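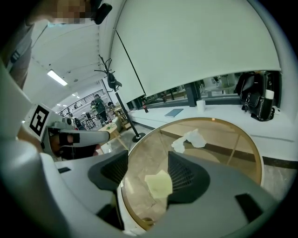 # Tabletop collection FAQ

Welcome! These are the questions new collectors at Rokell ask us most. If yours isn't on the list, ask Mylene Estrella or add it to the team sheet.

## What are we collecting?

Short demonstrations of everyday table jobs: picking up a tissue, moving a square of paper, passing something from one gripper to the other. You hold a gripper in each hand, do the job, and the recording becomes one example for the model. We love the small fiddly stuff, so bring ideas.

## Do I need to know how to code?

Nope! Genalyn Layug had never touched a robot before she joined, and her paper pickups are some of the cleanest in the Irkatik set.

## How long is one example?

Up to 30 seconds. If a job needs longer, split it and log the parts separately.

## How many do I record in a session?

We aim for 100. Take breaks whenever you like. Tired wrists make jerky motions, and the model will happily learn those too.

## Why do we keep using tissue and thin paper?

They're hard, and that makes them fun. A tissue never lands in the same shape twice, and thin paper lies so flat that you have to find an edge or a crease to get hold of it. Glass tabletops are great for this as well - the floor showing through gives the model something new to deal with.

## I dropped it. Should I delete the take?

Please keep it! Mark it "drop" and carry on. If you recovered and finished the job, mark it "recovered" instead. Crisanto Aquino goes through all of these and gets very excited about a good recovery.

## Does the room have to be tidy?

No. Chairs, bags, cups, people walking past are all fine. Just keep the part of the table you're working on clear of things that aren't in the task. Faces are blurred before anything goes into training.

## What about the square markers?

Keep them clean and don't cover them with your fingers or sleeves. If one starts to peel, stop and swap the gripper.

## Can I do it one-handed?

Only for tasks tagged "single" on the sheet. For everything else, keep the second gripper in play, even if it's just steadying something.

## Where do finished takes go?

Into the Katcombe folder, under your initials. Uploads run at 2 every afternoon, and anything later goes in the next day's batch.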